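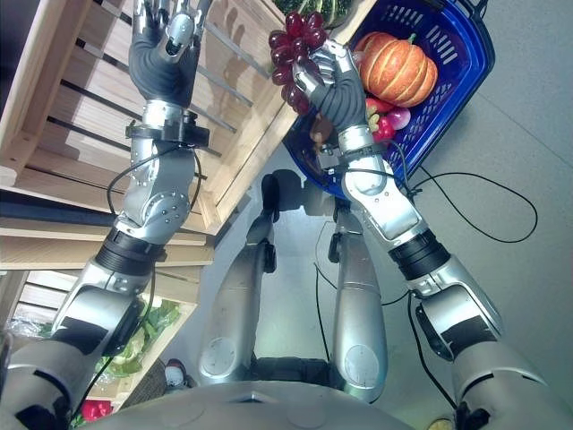 Picking Grapes Is Still Hard Work for a Robot

I manage the produce side of a small grocery in Zasow, and I get asked a lot whether machines will be doing my job soon. My answer is that they can do pieces of it, slowly, and the pieces don't add up to a shift yet.

Take grapes. The robot has the bunch by the stem, over a basket with a pumpkin and a red pepper in it. I was glad to see the stem. New hires often grab the fruit, and I throw out what they squeeze. So somebody has taught this part well, or the machine has learned it.

A shift is a different matter. We put out 227 crates in a normal week, and no two come in the same. Lettuce is wet, bags tear, a crate has a broken slat with a nail showing. A clerk deals with all of that while telling a customer where the eggs are. Last September a salesman from Brerkorside gave me a price for a robot to restock one aisle overnight. I asked what happens when a pepper rolls under the shelf. He said a person would come and get it. I already pay that person.

I would buy a machine tomorrow if it did one dull job all night without help. Moving full crates from the truck to the cooler would be enough. My back would like that, and the two people who open on Tuesday would like it more. Sorting soft fruit can wait. I'd guess three years for the crates, and I won't guess for the grapes.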